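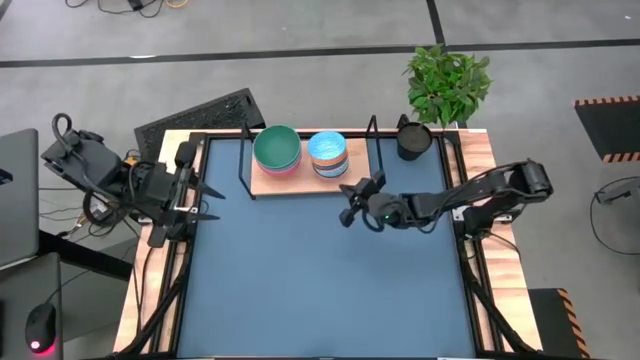
Ticket 593 – bowls sticking together in the stack
Opened by: Lleucu Eynon
Product: Pindov bowls, mixed colours
Status: closed

Lleucu, Tuesday, 9.14
Hiya, me again! The Pindov bowls have started jamming inside each other. I keep them in two stacks on the wooden tray, and the green one on top of the left-hand stack is now wedged into the pink one so tightly that I had the pair of them off the tray together this morning and still couldn't shift them. The stack with the speckly light blue one on top is fine – they lift off one by one, no bother. Is it me or is it the bowls?

Elisa Palumbo (Endalport support), 10.02
Hi Lleucu, sorry to hear that. Were they put away straight after washing? A bit of water between two bowls can make a seal. Please don't prise them with a knife, it chips the rim.

Lleucu, 10.20
Er, yes, probably put away damp (and I had already tried a butter knife, sorry). No chips that I can find. I've given them a good wiggle and a tap with a wooden spoon. Nothing.

Elisa, 10.31
Try cold water in the top bowl and stand the bottom one in warm, not boiling. Leave it a few minutes, then twist, don't pull.

Lleucu, 11.50
First go, nothing. Second go I used warmer water and left it some 14 minutes while I was on the phone to Hywel, and it came away with a horrible squeak! Both in one piece. Green one has a faint grey ring underneath, mind you.

Elisa, 12.05
Brilliant. The ring should come off with bicarb on a damp cloth. If it doesn't, send me a close-up and I'll pass it to Teresa Cunha in returns.

Lleucu, 15.40
Bicarb did it. I've put a square of kitchen roll between green and pink for now and I'm drying everything properly before it goes back on the tray. Happy for you to close this one – thanks Elisa!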